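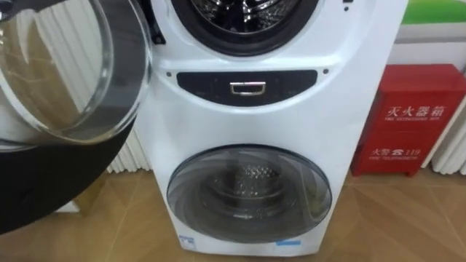
4. First Setup and First Wash

Read section 3 (Unpacking) before you start. If the transit bolts are still in the back, stop. Take them out first.

You need: 13 mm wrench, spirit level, bucket, towel, flashlight. A second person for anything that involves lifting.

4.1 Position and level

1. Solid floor only. No carpet, no loose boards, no rubber mat from the hardware store.
2. Leave two inches on each side and four at the back. Hoses need the room.
3. Put the level on top, front to back first, then side to side.
4. Turn the feet by hand until the bubble sits in the middle. Clockwise raises, counterclockwise lowers.
5. Push down on each corner. Any rocking, go back to step 4.
6. Tighten the lock nuts up against the base with the wrench.

Note: old houses settle. Check the level again after the first 50 washes.

Caution: never tip the machine forward to get at the back feet. Two people, tilt it sideways, a little at a time.

4.2 Water

1. Shut off both taps.
2. Run each tap into the bucket for a few seconds before connecting. Clears grit out of the line.
3. Check there is a rubber washer in each end of each hose. Four washers total, in the small bag with the manual.
4. Hot to red, cold to blue. Hand tight, then a quarter turn with pliers. No more then that.
5. Open the taps slowly. Feel round every joint with a dry finger.
6. Drip? Shut off, undo, reseat the washer, try again. Don't just crank it tighter.

Cold supply only: use the Y-piece. Not included, order from Hinrichs parts, ask for the Restilham Y-piece. Warm cycles will run longer.

Caution: do not reuse hoses from your old machine. Most of the leak calls we get are old hoses.

4.3 Drain

1. Clip the plastic bend onto the drain hose.
2. Hook it into the standpipe. Hose goes in six inches, not further.
3. Do not tape or seal the gap. Air has to get in or the machine siphons itself empty.
4. Strap the hose to the pipe with the cable tie.

Draining to a laundry sink is OK. Strap the hose to the faucet, keep the plug out, and clear lint from the strainer every Sunday or whenever you do the house.

4.4 Power

Grounded outlet, own circuit. No extension cords, no power strips, no adapters. Outlet must be reachable with the machine in place. If the plug doesn't fit the outlet, call an electrician. Do not cut the plug off.

4.5 Empty run (do not skip)

1. Check inside for packing: foam, tape, manual bag.
2. Nothing in the drum. No clothes.
3. Half a scoop of powder in the main drawer.
4. Close the door till it clicks.
5. Select Cotton, hot. Press Start.
6. Stay in the room for the first fill and the first drain. Look at the floor behind with the flashlight.
7. When finished, wait for the door lock to release, then open. Wipe the door seal with the towel, including inside the fold.

Some smell of rubber on the first run is normal. Water on the floor is not, shut off the taps and go back to 4.2.

4.6 First real load

1. Sort. Darks, lights, towels seperate.
2. Empty pockets. Zip zippers, hook hooks. Bras in a mesh bag.
3. Load loosely. You should be able to fit your hand flat between the clothes and the top of the drum.
4. Detergent marked HE only. Start with less than the box says.
5. Softener in the flower compartment, never past the line.
6. Pick cycle, then temp, then spin. In that order, changing the cycle resets the other two.
7. Start.

Forgot a sock? Hold Pause for three seconds. Door opens only if the water is below the lip and not too hot. If it won't open, it won't open. Wait.

Caution: nothing that has had gasoline, paint thinner or cooking oil on it. Air it outside first and wash by hand.

4.7 Leaving the door

Door ajar between loads, drawer pulled out a finger's width. Stops the black spots on the seal. Small kids or pets in the house: keep the door shut and the child lock on, and wipe the seal dry after the last load instead.

4.8 Away for more than a few days

Taps off. Plug out. Door ajar. Unheated room in December or any hard frost, drain the hoses into the bucket as well. Frozen inlet valves are not covered.

4.9 Register

Fill in the card or phone the Sostomby desk. Have the model and serial number ready (sticker, inside the door rim). Extension 231 for setup questions, ask for Nighat Chaudhry or Valdemar Mogensen. Parts orders go to the Ovholm counter, not to the desk.

Write the serial number here: ______________

Next: section 5, Cycles and Temperatures.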